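Apuntes > Segundo curso > Historia material de lo cotidiano > Tema 4

Junio
Apuntes del equipo docente de la asignatura

Tema 4. El peine, el cepillo y la vida corta de las cosas

Empezamos el tema que más ganas teníamos de dar. Hasta ahora hemos hablado de muebles, de vajillas, de objetos que una familia enseña a las visitas. Hoy bajamos al cajón del baño, que es donde la historia material se pone interesante de verdad: peines, cepillos, horquillas, vasos para los cepillos de dientes, guantes viejos. Cosas que casi nunca aparecen en un testamento y que, sin embargo, alguien tuvo en la mano todos los días de su vida.

4.1. Por qué cuesta tanto estudiar lo pequeño

Los inventarios domésticos son nuestra fuente principal y tienen un defecto enorme: el que los redacta se cansa. Describe la cama con detalle, cuenta las sábanas, valora el arca, y cuando llega a lo menudo escribe «otras cosillas de poco valor» y cierra la página. ¡Cuánto daríamos por saber qué había dentro de esas cosillas! En el fondo Cosham, que vais a manejar en las prácticas, hay 3533 fichas de objetos domésticos, y el vocabulario para lo pequeño es pobrísimo. Una misma palabra sirve para el cepillo de la ropa, el del pelo y el del caballo, y solo el lugar de la casa donde se anota nos ayuda a distinguirlos.

Fijaos también en el verbo. Los objetos grandes «están» en una habitación; los pequeños «se hallaron» en ella, como si hubieran llegado solos. Es un matiz de escribano, pero dice mucho sobre qué se consideraba parte de la casa y qué se consideraba de paso.

4.2. El peine, objeto antiquísimo

El peine es de los útiles más estables que conocemos. Los hay de hueso, de asta, de marfil, de madera de boj, y la forma básica se reconoce a la primera aunque la pieza tenga miles de años. El de doble hilera de púas, con un lado espaciado para desenredar y otro muy cerrado para los piojos, atraviesa épocas y clases sociales con una tranquilidad pasmosa.

El cepillo del pelo sigue otro camino. Pide más trabajo: hay que perforar una base, fijar las cerdas, rematar el dorso para que no se vean las ataduras. Durante mucho tiempo fue pieza de tocador, a juego con el espejo y la polvera, y con la producción en serie del siglo XIX se extendió a casas donde antes solo había peine. Ahí cambia todo, porque un objeto que se hereda se cuida y se repara, y uno que se repone en la tienda de la esquina se puede perder sin drama.

4.3. Biografías de objetos

La idea central del tema es que las cosas tienen biografía: se fabrican, se compran o se regalan, se usan, se rompen, se guardan «por si acaso» y un día salen de casa. Lo que más nos interesa es ese tramo final, el momento en que el objeto pierde su compañía habitual. En el tocador, el cepillo forma conjunto con el espejo. Fuera de él acaba al lado de cualquier cosa, y esa vecindad casual también es un dato que hay que aprender a leer.
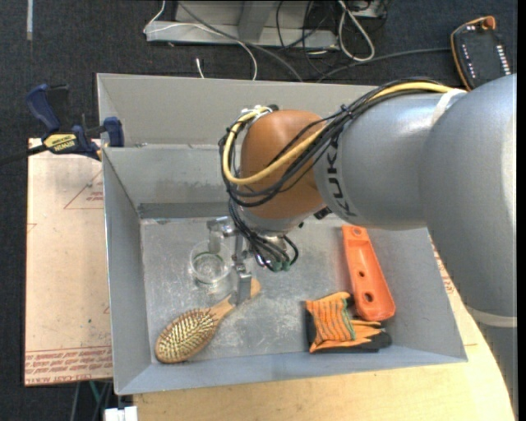 Fig. 1. Cepillo de madera para el pelo, vaso transparente y guantes de trabajo en un mismo contenedor gris.

Los arqueólogos conocen bien el problema. En un basurero conviven piezas que nunca compartieron habitación, y la tentación de inventarles una relación es fortísima. Cuidado con eso. Antes de decir que dos objetos iban juntos hay que preguntarse quién los juntó y en qué momento. En el ejercicio de la colección Lakeo lo vais a comprobar: la caja 15 mezcla útiles de aseo y de costura, y las notas de entrada no aclaran si venían así de la casa o si los reunió el primer catalogador. Hay argumentos bonitos en los dos sentidos, traedlos preparados.

4.4. Cómo se hace una ficha

Una buena ficha empieza por lo que se puede comprobar: material, medidas, estado, huellas de uso. En un cepillo, mirad el mango (el desgaste a menudo sugiere con qué mano se cogía), el dorso, las cerdas que faltan y la zona en que faltan. Después viene la procedencia, y solo al final la interpretación, siempre en párrafo aparte. Usaremos la plantilla Drosus, que separa estos campos y admite «material sin identificar». ¡Usad esa casilla! Preferimos mil veces una duda bien escrita a un «carey» puesto a ojo.

Práctica del tema

Elegid un objeto de aseo de vuestra casa, mejor si tiene años. Redactad la ficha completa y añadid una biografía del objeto de 100 líneas como máximo, con lo que os cuenten en la familia citado como testimonio oral. Quien no tenga nada a mano puede pedir una pieza de la serie Nwachukwu, que está en el armario del seminario y se consulta allí mismo.

Lectura para la próxima sesión: el capítulo sobre inventarios del dosier, con los ejemplos de tocador. Traedlo subrayado, que lo discutiremos en grupos de 4.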